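JERVILLE, 2025-02-18. Ovell has withdrawn the finger pads from 544 of its hand-held grippers after a fault caused some of them to keep squeezing once the trigger was let go. Two people had fingers pinched while working with the tools in October. Neither needed hospital treatment.

The grippers are used by home workers who pick up and put down household goods so that the movements can be recorded and used to train robot arms. Ovell, which is based in Jerville, supplies the tools. The linkage parts are made by Hubmann at its plant in Murisbridge.

According to a notice sent to users last week, the trouble lies in the return spring behind the trigger. In one batch the spring was fitted with too little tension. When the gripper closed on something wide and smooth, such as a jar or a bottle, the fingers could stay shut for up to 5 seconds after release. Users who reached in to free the item were at risk of being caught when the fingers moved again.

"It happened mostly with round containers," said Severin Gruber, product safety lead at Ovell. "With a box or a folded cloth the fingers opened as they should. Our bench tests used too many boxes." 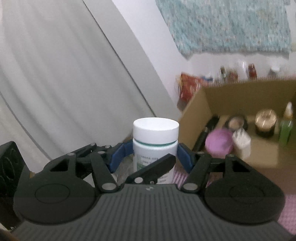 *A hand-held gripper with blue finger pads holding a white screw-cap jar.*

Gruber said the company first treated the two reports as separate cases. The link was made when a repair technician in Murisbridge, Mekdes Negash, opened both returned tools and found the same spring in each. She then checked other units from the batch and found the tension low in about 30 of them.

"The spring looks fine until you measure it," Negash said. "There was no wear on it. It was set wrong on the day it was put in."

Users have been told to stop work with any gripper from the batch and to remove the pads, which keeps the fingers from closing fully. The batch letter is printed on the underside of the base plate. Replacement springs are being mailed with a short set of instructions, and anyone who does not want to do the repair at home can send the tool back at Ovell's expense.

Workers will be paid their usual rate for sessions missed during the repair, the company said. Recordings already made with the affected tools will be kept, but clips in which the fingers were slow to open will be marked and left out of training.

Hubmann said it has added a tension check at the end of its assembly line. Ovell expects the last replacement springs to go out by the end of the month.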